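4.2 Finger pads on household items

We next compared the ribbed blue pads with the smooth ones supplied by Hiltex, using the same hand-held gripper throughout. Small, awkward objects were the most exciting test, and coiled cables gave the pads plenty to do - loops shift as soon as one side is touched.
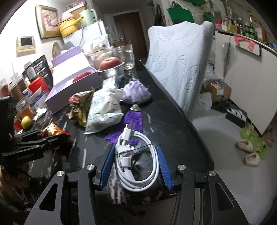

Figure 3a. Open ribbed pads on either side of a coiled white charging cable.

Across 251 trials the ribbed pads dropped far fewer items, a lovely result for such a simple change. Foil packets showed the gap most clearly, as the smooth pads tended to slide along the shiny surface.
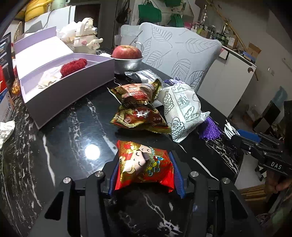

Figure 3b. Jaws closed on a small red and gold snack packet.

Both pad types used the same linkage, so we put the gain down to the ribs.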